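Numley garden kneeler - my review after one full season

My knees gave up on me in spring. I'd been using a folded bath towel to weed on, which is fine until the ground is damp and then you have two wet knees and a ruined towel. So I finally bought the Numley kneeler, the one that flips over into a little bench, and I've had it out nearly every day since.

First off, the pad. It's thick! I'm not a small person and I don't feel the gravel path through it at all. My neighbor Tyra has the cheaper Benero one and hers went flat as a pancake by the Fourth of July, so I think the extra money went somewhere useful. I paid 50 dollars, plus 7 for shipping, which stung a bit.

Getting up is where it earns its keep. You push down on the side handles and up you go, no grabbing at the tomato cages (I've pulled over more than one of those). The handles did wobble at first - one of the bolts came loose in the bag and I had to hunt for a wrench - but once I tightened everything it's been solid.

What I don't love: the tool pouch. It hangs on the outside and it's so shallow that my trowel tips out whenever I move down the row. Kamran at the garden center told me to skip it and drag a basket along with me, and that's what I do now. A big woven one holds the trowel, the twine, gloves, seed packets and whatever beans I pick on the way.

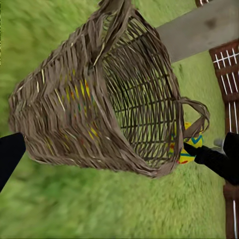
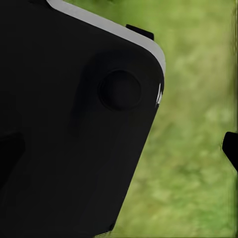 The other gripe is the color. It comes in one shade of green and I keep losing it in the squash leaves, so I tied an old red scarf to the handle. Folding it flat takes a firm kick at the hinge, too, and I'd like that to be easier by the time I'm 70. Would I buy it again? Yes, but I'd wait for a sale, and I'd leave the pouch in the box.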